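Friday, February, 8:40 a.m.

Finishing trials for the Rustura interior door order. Picking up from Tuesday's page, where I left off with the second coat still tacky on the test boards.

Relu came in early and turned the heat up before I got here. All the boards have cured enough to sand. Knocked them back with 400 on the flat faces and 216 – no, crossed that out, 216 is the job number. The edges were done with the same 400 sheet, wrapped around a cork block. No burn-through except on the corner of board C, which I had already rounded over too hard.

Notes on the three primers:

Board A, water-based. Raised the grain a lot. Needed two sandings before it felt flat. Dries fast and cleans up in the sink. Still shows a faint line where the stile meets the rail.

Board B, shellac. Best sealing by far. The knot near the top has not come through at all. Smell is bad and Kenneth asked me to keep it in the spray room from now on. Brushes need alcohol and we are low.

Board C, oil. Smooth, but slow. Left it overnight and it was still soft in the morning. I don't want to use it on anything with a deadline.

Going with B for the knots and A over everything else, unless Jarmo objects. He has used the oil primer for years and will want to see the boards himself.

11:15. Call with Sang-wook on the openings. He wants the gap on the latch side tightened a little and the bottom left alone until the flooring is down. I agree about the bottom. We trimmed too early on the Lyimo job and had to make two new doors at our own cost. He also asked if the casing could go up before the slabs are hung. Told him yes, but leave the latch side tacked and not nailed off.
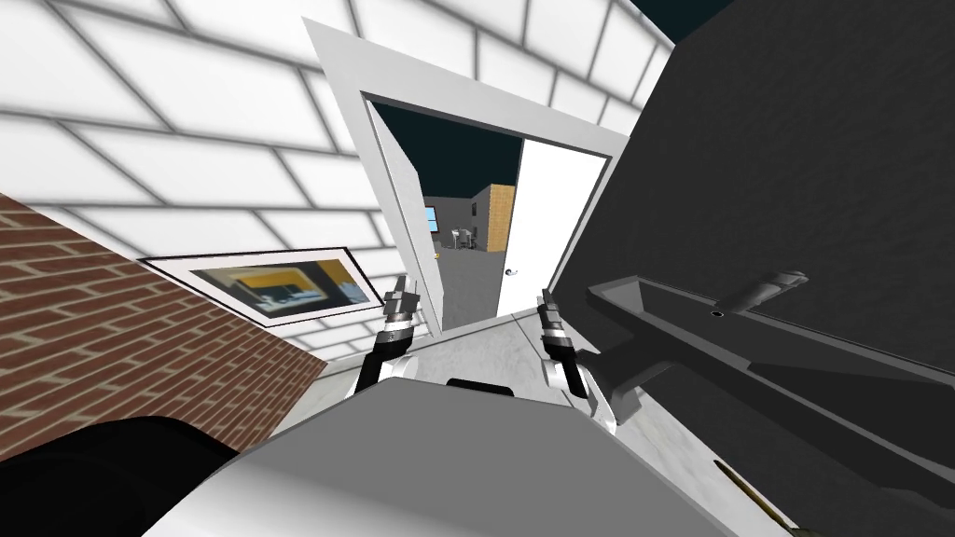
Open doorway, simulated room, arms raised. View is tilted, door frame leaning to the right.

Hinge mortises: the jig is cutting slightly deep again. Shimmed the template with a strip of veneer and ran two passes in scrap. Second one sat flush. The guide bushing has a flat spot and should be replaced. Senan thinks there is a spare in the Panwood box under the bench. I looked and did not find it, but that box is full of everything.

2:30. Clamped up the first pair of stiles. Glue open time is short with the heat on, 20 minutes at most, so lay out all the clamps before opening the bottle. One rail slid while I was tightening and I had to back off and start over. Squared it by the diagonals and left it alone.

To do next:
Order alcohol and a new bushing.
Put boards A and B by the window for Jarmo.
Ask Relu if the heat can stay on over the weekend.
Check the moisture in the poplar stack before milling any more rails – the outside boards felt damp to me.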